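plimell_79
February, 12 replies

Anyone else's scalp go mad with ball tip brushes? Thinking of binning mine, had it 3 years

korkari
no dont bin it. Soak in warm water, bit of shampoo, done

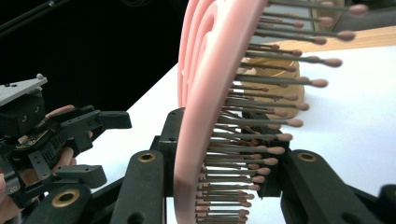
my pink one, ridges on the back

geltatia: Disagree, never soak a cushioned one. Damp cloth only

korkari: mines been soaked loads, fine. 20 mins tops

plimell_79: what if tips have come off tho

geltatia: then bin it, they scratch

korkari: ok yes agree on that bit

Share (3)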